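3.2 Work Surfaces and Item Placement

The household material in the Podcombe study was recorded on two kinds of surface: the kitchen counter, where food is prepared and dishes are set out, and secondary tables that take whatever the counter does not. We treat the two separately. Counter items were coded with the Penon scheme, which assigns each object to a front or a back zone according to its distance from the standing edge. Zone boundaries were set by eye. A fixed 500 mm line was tried in May and dropped, as counters in the sample differ too much in depth.

In the kitchen considered here, the front zone holds small eating and serving items: a lavender bowl, a shallow stainless steel dish, a fork and a spoon. The cutting board lies to the left with a white slicer resting on it. Produce sits behind the slicer, and tall containers – a glass pitcher, a jar with a red lid, a teal bottle – stand farther back.
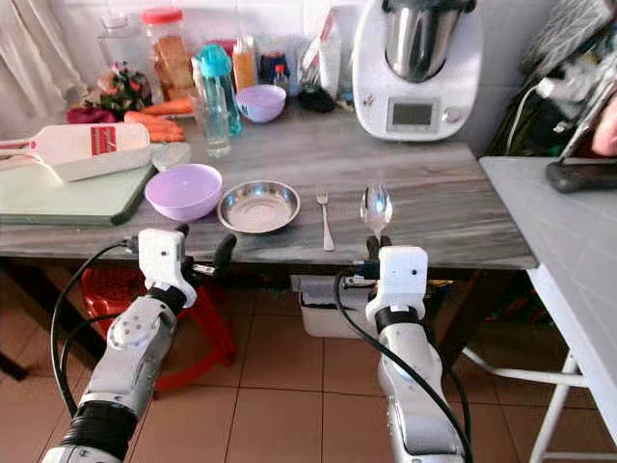

3.3 Secondary Tables

Secondary tables were coded with a shorter list, since most of their contents have no role in food preparation. The Sison categories (drinkware, personal electronics, power, other) were sufficient for nearly all households. The folding table in this kitchen is typical of the group. A teal cup with a handle shares the surface with a game controller, a smartphone and a power strip, and a clear water bottle stands toward the back right. 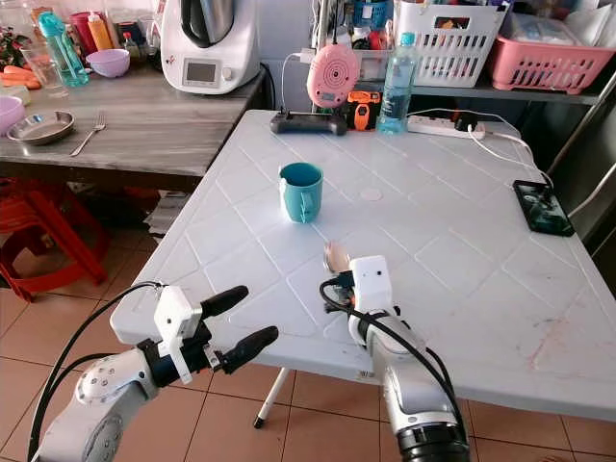
Drinkware is the only category that occurs regularly on both surfaces. We therefore report it twice, once per surface, and exclude it from the separation score described in Section 4. Cables were coded with the device or strip they serve and were not entered as items. Where a cable could not be followed to either end, it was left out.

3.4 Repeated Items

Matching tableware presents a coding problem. Two bowls of the same color may belong to one setting or may simply be stored in different spots, and a single view does not settle the matter. Under the Hokent rule, matching items in different zones are entered as separate placements and linked by a shared code. Contents are noted only at the level that can be read from the image – "white granular", for instance, with no attempt to separate rice from flour.

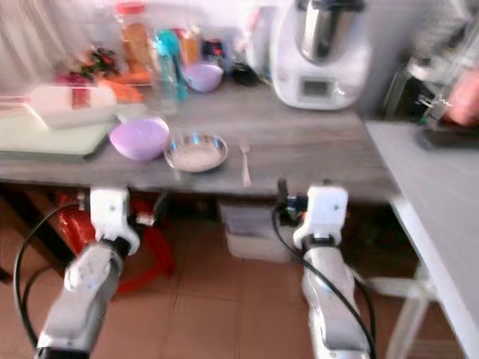
Figure 3. Counter with matching lilac-purple bowls in the front and back zones. The steel dish beside the front bowl is coded "white granular".

Spoons and forks were coded individually, with orientation recorded relative to the front edge of the counter.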